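Hestum Member Guide
Section 10: Adding a newborn to your plan

Use this section if you have a Hestum family or single plan and want to cover a new baby. You must send the request within 62 days of the birth. After that, you will have to wait for open enrollment in July.

Before you start, have these ready:
Your member ID card
The baby's full name and date of birth
The hospital record of birth, or a birth certificate if you already have it

1. Sign in to your Hestum account and open Family and Dependents.
2. Select Add a Dependent, then Newborn.
3. Enter the baby's name and date of birth. Leave the Social Security number blank if you do not have one yet.
4. Upload the hospital record. Files can be PDF or JPG.
5. Under Other Coverage, answer Yes if the other parent has a health plan that could also cover the baby.
6. Check the new monthly premium and select Submit.

Note: A footprint sheet or keepsake certificate is not accepted as a record of birth.

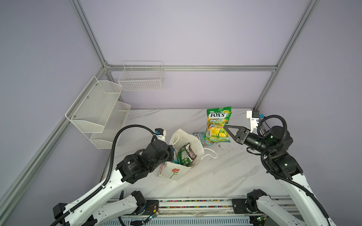
7. Write down the confirmation number. If you do not get one, the request was not sent.
8. Wait for the new ID cards. They are mailed within 10 business days. A temporary card can be printed from the same page.

Caution: Telling the hospital about the birth does not add the baby to your plan. Claims sent before enrollment is complete may be denied and will have to be filed again.

To enroll by mail, fill out Form 983 and send it to the Hijazi Street office in Gasside. Keep a copy. Mailed forms must be postmarked by the last day of the enrollment period.

Revised December 2022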